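Participants Wanted: Hand-Held Gripper Sessions, Domville Robotics Club

May 11, 2026
By Loukia Gkikas

Print this page | E-mail this page
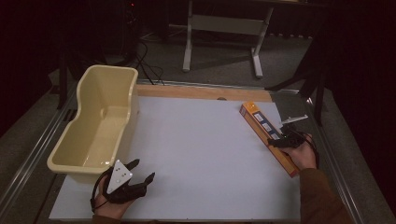 What you would do

The student team at Domville is looking for people to do simple table tasks with a pair of hand-held grippers, one in each hand. You pick up boxes, move them across the table and put them in a plastic tub. The recordings go into the team's Ekach project, which is our entry for the Orden student competition. We reached 1,057 recordings at the end of April and need more from people who are new to the grippers.

Who can take part

Anyone 18 or older with normal use of both hands. Left-handed people are especially welcome. You do not need to be a student or know anything about robots. Club members who worked on the gripper design cannot sign up.

Time and pay

One session is 60 minutes, with a break after the first 30. You will be standing for most of it. Pay is $20 per session, given as a gift card when you finish. You may stop at any point and still be paid. Two sessions per person at most.

Where

Kettani Building, ground floor. Street parking only. Please wear sleeves that fit close at the wrist and leave rings and bracelets at home.

How to sign up

Leave your name, a phone number and the times you are free at the Kettani front desk, marked for Loukia Gkikas. We will call to set a time.

Print this page | E-mail this page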